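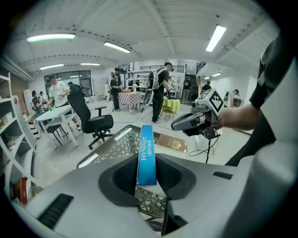 Umport Handling Records: data card

Summary
Umport is a set of recordings of everyday handling tasks, made by staff using hand-held grippers. It was prepared by Bema to support the introduction of robot arms at its Zastham packing site. The release covers 18 tasks, among them picking up small boxes, moving booklets and clearing tables.

Who made the recordings
All operators are employees of Bema and took part during paid hours. Each received four hours of training. Sessions lasted no longer than 14 minutes and were followed by a break. Operators could stop a session, or ask for it to be deleted, without giving a reason.

Effect on work
The first arms will take over the sorting of small cartons, at present shared between nine posts. No post will be closed as a result. Staff concerned will move to checking, repair and the training of new colleagues, at the same grade. Kirstin Moncrieff represents staff in all discussions of these changes.

Permitted use
The records may be used to train and test handling systems. They must not be used to measure the speed or conduct of any employee, or in any decision on pay.

Known limits
Several people may be at work in the same room during a recording. Left-handed operators are few. Soft and very heavy goods are not covered.

Contacts
Data: Nuwan Weerasinghe
Staff questions: Golnar Ranjbar
Next review: July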